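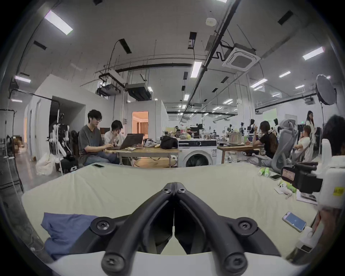

Club Entraide Textile et Literie de Joramau

Surmatelas qui jaunit et qui garde les odeurs : lavage ou remplacement ?

Posté par Lucyna Górecki

Bonjour à tous,

J'ai un surmatelas en fibres synthétiques, housse coton, acheté il y a trois ans. Il a pris une teinte jaune au niveau des épaules et une odeur de renfermé qui revient deux jours après chaque aération. L'étiquette est presque effacée, je lis un 4 ou un 6 dans le petit baquet, impossible de savoir. Il fait 140 sur 190 et mon lave-linge est un 7 kg. Je n'ai pas de jardin, seulement un balcon orienté au nord.

J'ai déjà essayé le bicarbonate en poudre laissé une nuit puis aspiré. L'odeur a diminué, les taches n'ont pas bougé. On m'a parlé du percarbonate mais j'ai peur d'abîmer les coutures. La laverie Calano, en bas de chez moi, a des machines de 18 kg. Est-ce que ça vaut le coup ou est-ce que je ferais mieux d'en racheter un ?

Merci d'avance.

kidatar41

Moi je rachète. À chaque fois que j'en ai lavé un, il est ressorti en boules.

Xolani Zulu

Bonjour Lucyna,

Un surmatelas synthétique se lave très bien, à condition d'avoir de la place dans le tambour. Dans un 7 kg, un 140 ne tourne pas, il reste plié et le milieu n'est pas rincé. Prenez la machine de 18 kg.

Pour la température, dans le doute, restez à 40. La housse supporterait sans doute plus, mais le garnissage peut se tasser. 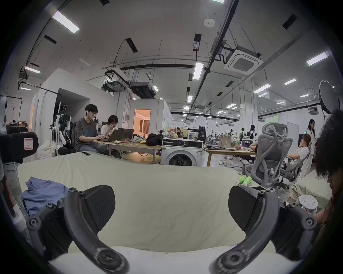 Pour les taches jaunes, c'est de la transpiration et il faut les traiter avant le passage en machine. Diluez une cuillère à soupe de percarbonate par litre d'eau à 40 degrés, tamponnez avec une éponge, laissez agir une demi-heure et rincez. Faites un essai dans un coin. Sur du coton blanc ou écru je n'ai jamais eu de souci, par contre n'en mettez pas sur de la laine ou de la soie. Mettez des gants et ne gardez pas le mélange dans une bouteille fermée, il dégage de l'oxygène.

Ensuite, cycle synthétique, moitié de la dose de lessive habituelle, pas d'adoucissant, essorage à 600. Ajoutez un rinçage si la machine le permet.

Le séchage est l'étape où on rate le plus souvent. Séchoir à température douce avec deux balles de tennis propres, en sortant le surmatelas toutes les 21 minutes (c'est la durée d'un jeton chez nous, ailleurs ça change) pour le retourner et défaire les paquets à la main. Comptez trois jetons. Finissez à plat sur un étendoir, fenêtre ouverte, jusqu'au lendemain. S'il reste de l'humidité au centre, l'odeur reviendra.

Regardez aussi le matelas en dessous. Si l'odeur vient de lui, laver le surmatelas ne servira à rien.

Commentaires

Lucyna Górecki : Fait hier. L'odeur est partie, les taches sont beaucoup plus pâles mais on les devine encore. Il m'a fallu quatre jetons. Merci Xolani.

ostrowski_b : Même méthode pour un surmatelas en latex ?

Xolani Zulu : Non, le latex ne va pas en machine. Housse seule, et le bloc s'aère à l'ombre.

kidatar41 : Je n'avais pas mis les balles, ça vient peut-être de là.

Rechercher dans les fiches : tache, tissu, mot-clé... OK

Dernière mise à jour : 12 décembre 2020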